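Notes from a season of shooting indoor sports in bad gyms

23rd May

The spring indoor season is finished, and I have spent the last few evenings going through the files and the settings I used for them. I shoot for a small weekly paper that covers Pruvthorpe and the towns down the valley. Most of the work is high school basketball and volleyball, with some wrestling when the schedule allows. What follows is mainly for my own use in September, when I will have forgotten all of it.

Light levels

I metered every gym this year from the same place, which is the floor under the near basket, with an incident meter pointed at the far baseline. The Sekosbridge gym is the best of the group. They replaced the overhead fixtures two years ago, and I can hold 1/1000 at f/2.8 and ISO 3200 anywhere on the court. The light drops by a third of a stop in the corners and that is all.

The old gym at Pruvthorpe is almost two stops darker. It also has a mix of tubes and newer panels, so the color changes from one end to the other. The tubes flicker. At 1/1000 a burst will give me a correct exposure, then a brown one, then a green one with a dark band across the top third. The anti-flicker setting helps and costs me frame rate. I measured a drop from 12 frames per second to a bit under 9, and the shutter lag becomes uneven, so timing a jump shot is harder. I left it on for basketball and turned it off for wrestling, where I can live with 1/500 and the bands are fainter.

The Grimshaw fieldhouse has high windows on the west side. For an early game the sun comes through them and puts hard patches on the floor until well into the second quarter. I tried exposing for the patches and lifting the shadows later. The noise was worse than just shooting at a higher ISO in the first place. Next year I will stand on the west side, shoot with the windows behind me, and expose for the players in the shade.

White balance

I stopped using auto white balance in January. In a gym with a painted wall, auto moves every time the wall comes in and out of the picture, and correcting a set by hand takes longer than the game did. I now shoot a gray card at center court before warmups and make one custom setting per gym. These are stored on the card under the gym name. For Pruvthorpe I keep a separate one for each end.

The custom settings drift. I re-shot the card at Sekosbridge three weeks after the first one and the tint had moved four points toward magenta. I assume it is the lamps aging or the floor being refinished. It takes half a minute to redo, so I will do it every visit.

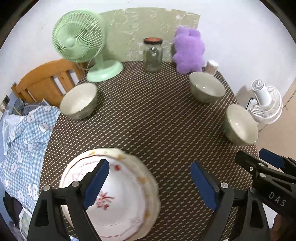
Lenses and position

The 70-200 did most of the work. I went through the metadata for basketball, and the frames that ran in the paper cluster at two places, one near 85mm and the other near 135mm. Almost nothing published was shot at 200. When the play is far enough away to need 200, there is usually a referee or another player in front of it.

For volleyball I used the 85mm prime from the stands, four rows up, level with the net. From the floor the net cuts through every face. From higher up you lose the faces altogether and get the tops of heads. The fourth row at Sekosbridge is right. At Grimshaw the rows are shallower, and I had to go to the sixth.

I tried a remote camera behind the glass at one end for two games. The glass was scratched and had old tape on it, and the polarizer took more light than I could spare. I got one usable picture of a rebound. The setup took forty minutes including the safety cables. I don't plan to repeat it unless the athletic department cleans the glass.

Autofocus

Subject tracking was reliable for single players and poor in a crowd under the basket. It tends to jump to the nearest face, which is often the wrong team's. I went back to a small zone placed slightly above center and moved it with the thumb. My rate of sharp frames improved. I also set the tracking sensitivity down one step so it doesn't leave a player when an arm passes in front.

Editing

A typical game gave me over 237 frames at the first cut, after deleting everything out of focus or with closed eyes. The paper uses 7 of them at most. I rate once, at speed, without zooming in. Then I check focus on whatever is left and send.

The Roruvia plugin I use for captions broke in an update in the middle of the season and dropped the jersey numbers from the roster lookup. I went back to the older version and turned off updates. If you use it, keep a copy of your roster files somewhere else. The update overwrote mine without asking, and I retyped four teams from the printed programs.

Captions still take longer than the pictures do. I photograph the scoreboard at the end of each quarter, so I can place a play by its time stamp. The camera clock has to be right for this to work. Mine was off by an hour for the first two games after the clocks changed, and I only noticed when a caption had a player scoring during halftime.

To do before September

Replace the left strap lug on the second body. It has play in it.

Have the 70-200 cleaned. There is dust behind the front element that shows against light walls.

Write to the school at Grimshaw and ask whether the window shades work.

Test the newer noise reduction on the Pruvthorpe wrestling files. I kept the raw files from two meets for this, one with anti-flicker on by mistake, so I can compare the bands as well.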